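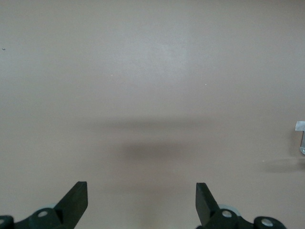
Isthorpe Egg Share: Frequently Asked Questions

We love getting questions, and we get a lot of them, especially in spring when people start thinking about fresh eggs again. Most of what new members ask is covered on this page. If yours isn't, send us a note or catch us at pickup.

What is the egg share, exactly?

You sign up for a season, you pay up front or monthly, and every week you pick up a dozen eggs laid by our hens here at Isthorpe. Half shares are a dozen every other week. There are 228 hens in the flock right now and 50 full shares, and the rest of the eggs go to half-share members and the farm stand. When the girls are really going for it in May, there are extras for everybody!

When does the season run?

March through November. Hens slow way down when the days get short, and we don't put lights in the coop to push them through winter. Some lay anyway. Winter eggs go out on the stand when we have them, and members get an email first.

Where do I pick up?

There are two spots. The farm stand at the end of our lane is open Wednesday from 3 p.m. until dark, and the side porch of the Gutel feed store in town has a cooler with members' cartons in it the same day, until they close at 6. Pick one when you sign up. You can switch any time, just tell us by Monday night.

I forgot my eggs. Now what?

It happens to all of us. Cartons at the farm stand stay in the fridge with your name on them through the weekend. Cartons left at Gutel come back here when the store closes, so look for them at the stand the next morning. Anything still here on Sunday evening goes to the food pantry.

What breeds do you keep?

Oh, we could talk about this all day. The steady layers are Rhode Island Reds and Barred Rocks. Then there are the Marans for dark brown eggs, Easter Eggers for blue and green, and a handful of Leghorns for white (tiny birds, big eggs, a lot of opinions). We also have a few Buff Orpingtons that barely earn their keep and are going nowhere, because they let small kids pick them up.

Can I ask for only blue eggs?

We wish we could say yes, but there just aren't enough Easter Eggers. Cartons are packed mixed and it's luck of the draw. If you need a certain color for a school project or a holiday table, ask a couple of weeks ahead and we'll set some aside if we can.

Do brown eggs taste different from white ones?

Shell color comes from the breed and has nothing to do with flavor. What changes the taste and the yolk is mostly what the hen has been eating and how long ago she laid the egg. Ours are out on clover all summer, and the yolks get so orange that a plain sponge cake looks like you added food coloring.

Are your eggs washed?

Yes. We brush off what we can, wash in warm water, dry them, and put them in the fridge. Please keep them in the fridge at home, too. If you'd like unwashed eggs, let us know when you join and we'll talk about what we can do.

How long do they keep?

Five weeks in the fridge is fine, though we've never managed to keep a carton that long in our own house! The date on the end of the carton is the day it was packed. Point end down is best. Leave them in the carton and keep them off the fridge door, where they get warm every time somebody goes looking for the milk.

How can I tell if an egg is still good?

Crack it into a cup before it goes near your batter. A bad egg announces itself. The float test gives you a fair idea of age (old eggs stand up or float as the air pocket inside grows), but an older egg isn't always a bad one, and plenty of tippy eggs are perfectly good to eat.

Why won't my fresh eggs peel?

Because they're so fresh! This is the question we get more than any other. Very fresh whites cling to the skin under the shell. Use the older carton for boiling, lower the eggs into water that's already boiling, and cool them in ice water before you peel. Steaming works great too. Twelve minutes over simmering water gets you a firm yolk, and you can knock a few minutes off if you like it soft in the middle.

I have way too many eggs. Help!

Lucky you. Custard, popovers, fresh pasta, a big potato frittata. You can also freeze them: beat them lightly, pour them into a muffin tin, freeze, then pop them out into a bag. One cup of the tin is usually one egg's worth if you measure as you go. Don't freeze them in the shell, they crack.

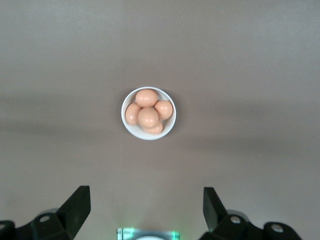 Eggs piled high in a small white bowl.

Is there sometimes a spot in the yolk?

Now and then you'll see a small red or brown speck. It's a blood spot from a tiny broken vessel while the egg was forming, and it's safe to eat. Scoop it out with the tip of a knife if it bothers you. Double yolks turn up as well, mostly from young hens just getting started in late summer. We'd love to hear when you get one.

What do the hens eat?

Layer pellets, oyster shell on the side, and whatever they find outside, including bugs, clover, fallen apples, and once a whole row of our lettuce. The movable fence goes to a fresh patch of pasture every few days during the growing season.

Can I bring kitchen scraps?

Thank you, but please don't. It's a kind thought, and the hens would agree with you, but we need to know what's going into them. Your compost pile will be glad to have it.

Can we come see the chickens?

Please do! Members are welcome during stand hours. Park along Cosex Road and walk up past the Makori barn, the long red one with the swing out front. There's a boot wash by the gate, and everybody uses it. If you keep birds at home, wear different shoes from the ones you wear in your own coop. Dogs have to stay in the car, even the very good ones.

Do you take cartons back?

Yes, as long as they're clean, dry and one of ours. Leave them in the crate under the stand table. We go through 288 cartons in a busy month and it's a real help. We can't reuse cartons from the supermarket.

Can I skip a week when I'm on vacation?

Sure. Tell us by Monday night and we'll add a dozen to a later pickup. Or send a neighbor in your place, which is how we've met quite a few of our members.

Is there room for new members?

Half shares usually open up in June and again in August. Full shares go fast, so put your name on the waiting list at the stand or by email, and tell us which pickup spot works for you.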